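Chapter 4
Counting the Ways: Microstates and the Idea of Entropy

If you have made it through the first three chapters, you have already met temperature and pressure, and you've probably grown fairly comfortable with both (I hope so, anyway!). Entropy is the one that tends to make students put down their pencils and stare out the window, so we are going to come at it slowly, by way of plain old counting.

Suppose you toss 500 coins onto the floor. You could write down the face of every single coin, and that long list would be what we call a microstate. Or you could simply report how many came up heads, say 342, and leave it there. That shorter report is a macrostate, and a great many different lists will fit it.

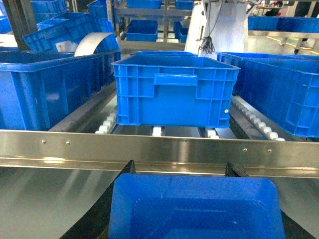
Now, some macrostates can be reached in vastly more ways than others. There is only one list in which every coin shows heads, while the lists with an even split are so many that we will need logarithms just to write the number comfortably. Boltzmann's great idea was to take that logarithm seriously, and Section 4.2 follows him step by step.

Before you read on, please try Problem 4.1, which asks you to repeat the count with 2,000 coins. Stirling's approximation will help, and there's a gentle reminder of it in Appendix B if yours has gotten a bit rusty over the summer.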